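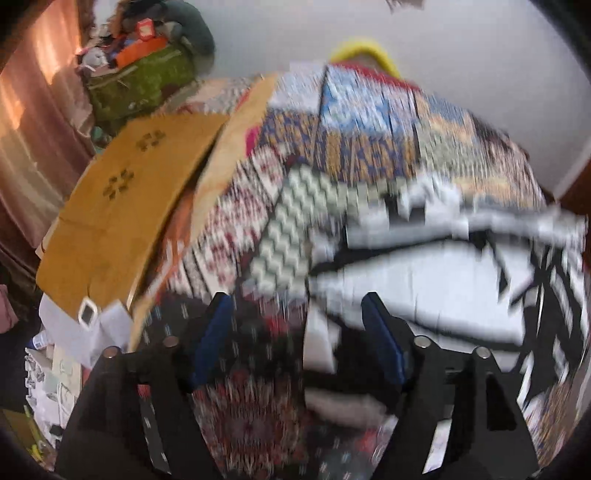

Towns should stop taking clothes out of the trash and calling it recycling. Clesen has done this for years. There are 77 drop bins around town, and most people I know believe a shirt that goes into one will be worn again by somebody nearby.

Some of it is. The Plirurley shop on the east side sells what it can, and the prices are fair. The rest is baled and sold by weight, and after that the town keeps no record of where it goes. I asked in April and was told the contract does not require one.

It should. Clesen pays $3000 a month to have the bins emptied. For that money the hauler could tell us how much is resold, how much is cut into rags and how much is buried. Cakier, which is smaller than we are, prints those figures on the back of its water bill.

I would also bring back the mending table at the library. It ran for 2 winters and then lost its room. A torn seam takes ten minutes to fix if you have thread and someone to show you how. Many good coats go into the bins over less than that.

Buying fewer clothes would help more than either of these, but the town has no say in that. It does have a say in the contract, and the current one runs out this summer. The council should ask for the numbers before it signs again.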